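Two grippers, one dishcloth and a very long August 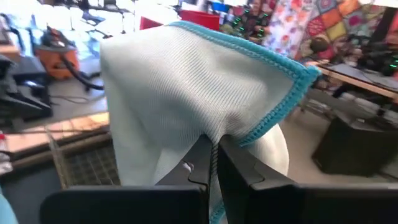
Do you need an expensive gripper to pick up cloth? Cloth is forgiving stuff, and a plain pair of parallel fingers will manage most of it, provided they close squarely and you can set the force low enough that they stop when they have hold of something. The money is better spent on a decent camera at the wrist.

I've been promising to write this up since August, and Flora Lindsay has asked me for it three times now, so I've made a large pot of tea and I'm going to get through it in one sitting (all right, two).

For those who missed the last few posts, I've been trying to choose between two grippers for the small arm. One is the Triltberg, which I bought second-hand for £374, and the other is the Skorkach, which was £397 new and came in a far nicer box. They both have two fingers, they both bolt to the same plate after a bit of swearing, and on paper there is very little between them. I had rather hoped one would be dreadful, as that would have made for a short post and an easy decision.

The test piece in the end was a white waffle cloth with a turquoise crocheted border. I'd begun with ordinary yellow dusters and they told me next to nothing, as both grippers picked them up every time. A border changes things. The middle of the cloth is soft and gathers up between the fingers very willingly, but the edging is a different thickness altogether, and if you take hold partly on one and partly on the other, the fingers can only close as far as the thicker bit lets them. The thinner bit then slides out as soon as the arm moves off. I must have watched that happen for a whole afternoon before I understood what I was looking at!

So I set up 30 picks with each gripper, the cloth dropped on the table any old how, and I wrote down every result in the blue notebook. The Triltberg held on for 26 of them and the Skorkach for 23. I wouldn't hang anybody on a difference of three, and if I did it all again tomorrow it might well come out the other way round. What I would say is that the failures were of different sorts. The Triltberg mostly failed by missing the cloth altogether, closing just above it, and that was my own fault for setting the table height wrongly. The Skorkach got hold and then let go halfway up, and that's a good deal more annoying when the next step depends on it.

Then there were the controllers. I started out with the Yeo, as it's the one I know, and it is a lovely steady thing, but it only lets you choose between three closing forces and the lowest is still quite a pinch. The Gumusar gives you a slider. I can't tell you how much happier I was with a slider. The menus are a muddle and I had to restart it twice because I'd changed the finger width and it hadn't noticed, but for cloth I'd put up with worse than that.

Camera next. I'd had mine up on a stand looking down at the table, and from there it was perfectly good at finding the cloth and perfectly useless at telling me what the fingers had got. Moving it to the wrist made the finding a bit harder and everything afterwards easier. You do end up with nearly 3,000 pictures of your own floor - I've started clearing them out every evening or the little computer grumbles.

Flora asked whether I'd tried rubber pads on the fingertips. I have, on the Skorkach only, and they helped with the slipping, though they also made it reluctant to let go and the cloth came back up with the arm more than once. Thinner pads are on order. If anyone has used cork I'd like to hear from you, as I have a whole sheet of it doing nothing.

For the moment the Triltberg is staying on the arm with the Gumusar running it. The Skorkach goes back in its nice box until the pads come, and then I'll do the same 30 picks again, with the table height measured properly this time.

Posted 10/03/2021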